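Unit 4 – Comparing two-finger grippers on small tableware

The arm stays the same throughout (PIPER, table-mounted). Only the fingers and the wrist camera bracket are changed between runs. Each pair of fingers gets 400 grasp attempts, logged by hand on sheet 2. Dadard fingers are run first, then Makasent.

Before the first attempt, check three things:

- cable slack at the wrist, through the full roll
- finger opening against the widest cup
- that neither finger meets the table when the approach is tilted 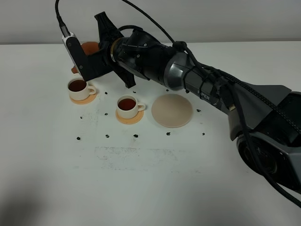 *Fig. 4.1. Gripper open above the left-hand cup. Fixed camera.*

The fixed view is used for scoring reach and clearance. It is poor for judging contact, as the fingers often hide the part being gripped. Score contact from the wrist view only, and mark the attempt "U" if the contact point can't be made out.

## Wrist view

Objects with a narrow stem are gripped by the stem. The wider part then sits close to the lens and blocks much of the table behind it – allow for this when planning the next move.
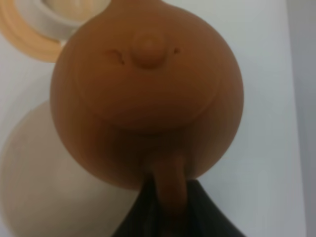
Notes and figures: Chiyo Sakai

With a smiling clay face filling the wrist view, the cup detector has little left to work with. Store the last clear table view before closing the fingers and plan the placing move from that.

Exercise: repeat run 518 with the Mersha controller at half closing speed. Report slips and U marks separately.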